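February 8, 2020

Notebook, bench side. Glue trials, continued.

Gaëtan Charpentier forwarded the sheet for the Tessier adhesive again, with the line about full strength in 4 hours underlined. I still don't believe it. Full strength on what, and at what room temperature? The sheet doesn't say. It gives a figure of 100 for "relative bond" and never tells you relative to what.

So, what I did. Cut strips from the same offcut of beech, same saw, same end grain avoided. Half got Tessier, half got the old Grinutow stuff we've been using since last May. Clamped them all the same way, or as near as I can manage with clamps that don't match. Left them overnight, and not for four hours, as I wanted to give the new one its best chance before being rude about it.

Hung weights off the free end until something gave. Best Tessier strip held to 97 on the spring scale, best Grinutow strip a hair under that. I would not bet lunch on the difference. Two of the Tessier strips failed in the wood and the rest failed in the glue line, so the average is a mess and I'm not going to write one down as if it meant something. 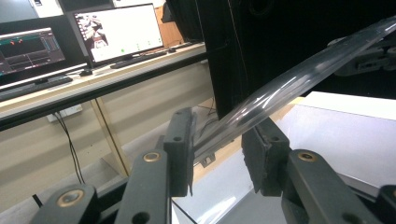
Same day.
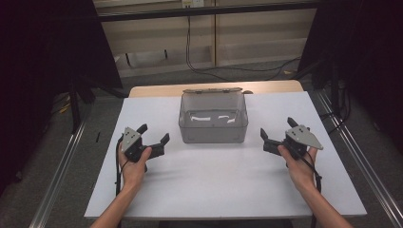
Ysaline Maillard thinks the spread is down to me putting it on too thick. Possible. She also says the Omen people swear by it, but they glue softwood and sand everything to death first, so I don't see what that tells us about beech. Asked her for their numbers. She says there aren't any, they just like it.

Price: a tub costs nearly 300 by the time delivery is on it. For that I'd want a result I could see without squinting at a spring scale that sticks.

To do:
- Repeat with a thin coat, Ysaline to spread, me to clamp.
- Pull some at four hours, since that is the claim.
- Check the scale against the one in the Zevon store.
- Damp test. Gaëtan says the sheet covers it. The sheet says "suitable for humid areas" and stops there.

Keep ordering Grinutow until then. The lid on the current tub has gone hard round the rim again - scrape it before closing.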